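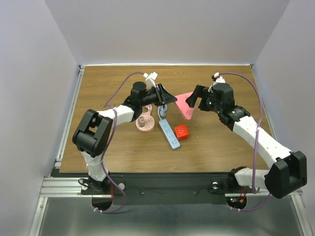
Pink outlet, blue power strip, little red cube.

I have finally sorted out my travel chargers, and I am way too happy about it! It started in December, on the ferry to Gemalport, when my phone died 12 minutes before I had to show my ticket. I had three cables in my bag and not one of them fit.

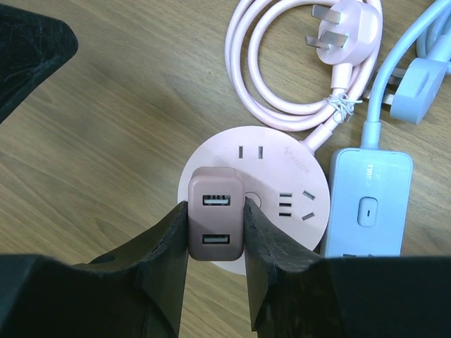
So when I got home I dumped every cord I own on the bed. Old camera cords, a laptop brick for a laptop I gave away years ago, the works. My friend Shaohua Deng came over with a label maker (bless her) and we were at it until dinner. We ended up with 18 cables in the giveaway bag - and I only miss one of them.
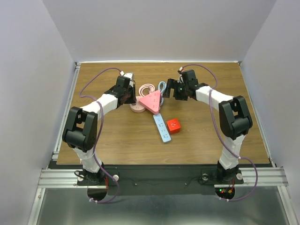
What stayed fits in a zip pouch the size of a paperback. One block with two ports, one long cord, one short cord, and a flat adapter I picked up at Hosseinzadeh, the hardware store by the Skonura bus stop. I love that store. They let you try the plug at the counter before you pay, and they sell single screws!
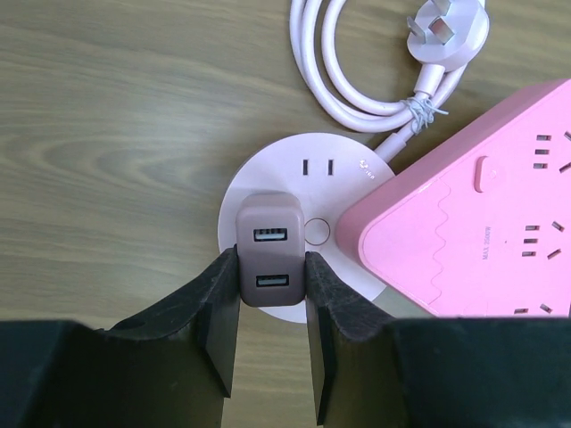
What I pack now

Two-port block, always in the front pocket. The long cord for hotel rooms where the outlet is behind the bed. The short one for trains. Next up is the bathroom bag, and that one scares me a little.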